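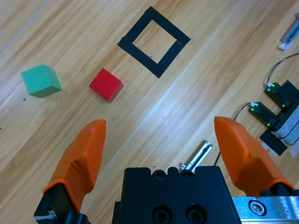 Furniture protection plans are sold in the last two minutes of a purchase, when the card is already out and the salesperson has started typing. Arsalan Baloch thinks that timing says most of what you need to know. He repairs and refinishes tables out of a shop in Bolach, and a good part of his week goes to people who bought a plan and then learned what it left out. Light wood brings in more of them than dark. On pale honey-colored planks like the ones above, he says, a ring or a dark spot shows from across the room, and buyers can be talked into worrying about it before they have even set a cup down.

I came to him with a brochure. It was for a plan called Trellell, which a store had tried to sell me along with a dining table priced at $1000. The brochure promised "worry-free living" on the front and had four pages of small type on the back. Baloch went straight to the back.

"Sudden and accidental," he read, and put his thumb on the line. "That's the whole plan, those words. If you can name the day it happened, maybe they'll talk to you. If it built up, they won't. And most of what happens to a table builds up."

He has been in the trade 18 years and does not have a high opinion of the front of brochures. I asked if he was being unfair, given that people who are happy with their coverage have no reason to visit a repair shop. He thought about that for a while.

"Sure, I see the unhappy ones," he said. "Doctors see sick people. But I can read, too. You can take me out of it and just read the page."

So we read the page. Water rings are covered if reported within a set number of days. Heat marks are covered, except where they come from "repeated use." Scratches are covered if they go through the finish, which leaves out nearly every scratch a family makes. Fading from sunlight is not covered at all. Neither are knots, grain changes, or what the plan calls "natural character."

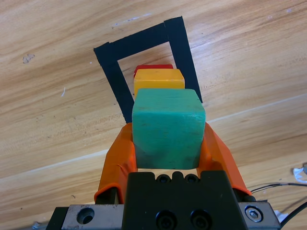

A small grayish-brown mark on pale wood can be a knot or a bit of dried residue.

The natural character clause bothers him more than the others. A customer sees a spot, calls it a stain, and files a claim. The company looks at a photo and calls it a knot. Baloch says he can often tell with a fingernail and a damp cloth, and that he has trouble believing anybody can do it reliably from a phone picture.

"I've been wrong with the table right in front of me," he said. "I rubbed at one for ten minutes once and it was part of the tree."

I called the number on the brochure to ask how the company tells a stain from a knot. The person I reached was polite and said a technician makes that decision. I asked whether the technician sees the table in person. She said it depends. I asked what it depends on, and she offered to send me the brochure.

There is a case for these plans, and I tried to make it. Some people will never wipe up a spill. Some have small kids, or rent to strangers, and would sooner pay up front than argue later. Baloch granted a little of this. A customer of his, Mrs. Rizvi, got a new tabletop out of a plan after a moving crew dropped a lamp on the old one, and she had nothing bad to say about the process.

"She kept the receipt, she took the pictures, she called that afternoon," he said. "If you're that organized, good for you. You probably also own coasters."

He was less patient with the care kits. Mine came with a bottle of cleaner, a bottle of polish and a cloth in a zip bag. The terms say that using other products may void the coverage. He smelled the cleaner and guessed it was mostly soap, although he was clear that he was guessing, and I have no lab to settle it. I can only report that it smells like soap.

What would he do with the money? Put it in a drawer, mostly. He quoted $700 to strip and refinish a table the size of the one I was looking at, and said that is the top end, for a table somebody has really let go. A single ring or burn usually costs far less, and many owners can take care of it themselves with fine sandpaper and some oil, if the top is solid wood. If it's veneer, he would like you to leave the sandpaper alone and call someone.

I pointed out that a man who charges for refinishing has his own reasons to talk people out of a plan. He didn't argue.

"Then don't hire me either," he said. "Live with the ring. My own table has plenty."

The Trellell plan runs 18 months past the store's own warranty, and the brochure does not say how many claims get paid. I asked for that figure in writing. I haven't received it. I bought the table in the end and left the plan at the register, and the clerk asked me twice if I was sure.

Posted February 24, 2023 by Plisitz Staff
Filed under: Home & Money, Interviews, Before You Buy

Get the Plisitz weekly in your inbox. Enter your email to sign up – you can unsubscribe at any time.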